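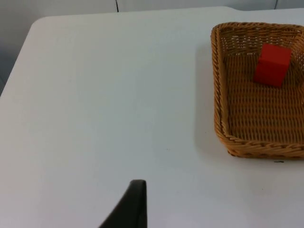

A red block in a wicker basket at one of our robot tables.

About Kodwood

Kodwood packs small goods for other companies. We started in one room in Urkumia and now have 61 people on two shifts. Most of what we ship is toys, craft kits and kitchen items, sorted into baskets and trays before boxing.

For years all of that sorting was done by hand. People stood at a table and made the same reach for hours, and sore shoulders were the main reason they left us. We now have 6 robot arms on the basket line. They do the plain pick-and-place work. Our staff set up each job, check the baskets, and step in when an item is an odd shape or a grip fails.

Jobs changed when the arms came in. Some packers became line operators, with paid training and a higher hourly rate. Others moved to repairs or customer orders. A few did not like the new work and went back to hand packing, and we still run a hand packing room at our Quispe site.

The software that runs the line is called Ostora. Operators can stop any arm from their own station, and they decide when a new job is ready to run. Every Wednesday the shifts meet to go over stops and problems.

Visits can be arranged through the front office.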